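4.2 Clearing and sweeping: changes to the crew's work

Table clearing was the first job at the Druvura site to be given to the two-armed stations, and it was the one the crew had the most to say about. Before the change, each person on the packing floor swept their own bench at the end of a run and carried the waste out. The job wasn't in anyone's position description. Edgars Mägi, the shift lead, put it on the roster only when a bench had been left dirty.

We went through 427 entries in the shift log and interviewed 14 staff, most of them twice. Three themes came up often enough to report.

The first was time. Staff expected to get the sweeping minutes back as a break, and for the first few weeks they did. By December the minutes had been absorbed into changeover checks. Several people described this as a loss, although their total hours had stayed the same. One packer told us that sweeping was "the only part of the shift where I could think about dinner."

The second was who gets called. When a station stops partway through a sweep, somebody has to decide whether to clear it by hand or restart it. At Druvura this fell to Marwa El Idrissi and Farhad Farahani, who had done the Ovon training course. Neither had a change in pay grade during the study period. Both said the calls came in clusters, usually just before 3 pm, and that colleagues who could have handled a simple restart waited for them anyway. The Rokadgate site dealt with this by training everyone on the floor, at the cost of a slower first month.

The third was the standard of the work. Staff used to judge a bench clean by eye and by habit, and the habits differed. Setting up the stations meant writing down what counted as waste, which tool stays in which hand, and how much may be left on the covering at the end. Deividas Eglītis, who wrote the first version of that sheet, found that the packers disagreed with one another more than they disagreed with him. The written sheet has since been used for new hires on the manual benches at Masanja as well.

Brush-and-pan work needs both arms and leaves more room for small errors than picking up single items. It made up a large share of the stoppages recorded in the log. Figure 3 gives two views of a clearing station with the brush, dustpan and lined bins in place.
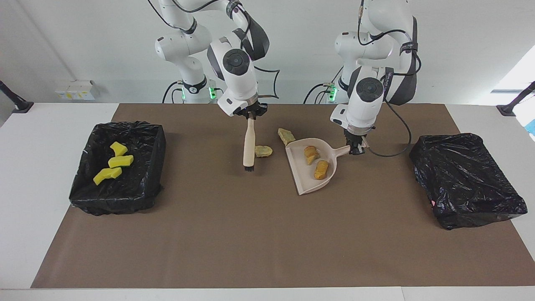
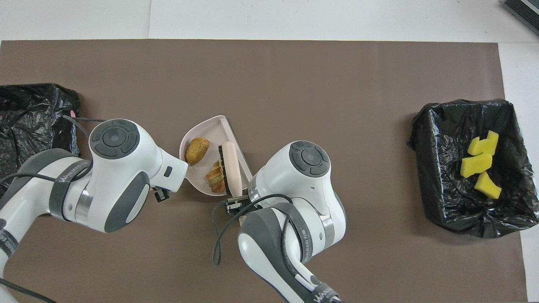 Figure 3. Clearing station. First view: brush and dustpan each held in a gripper, with sponge pieces still on the brown paper. Second view: brush lying in the dustpan with bread and pastry.

Reet Venckus coded the stoppage entries separately, and her categories are used in the next section.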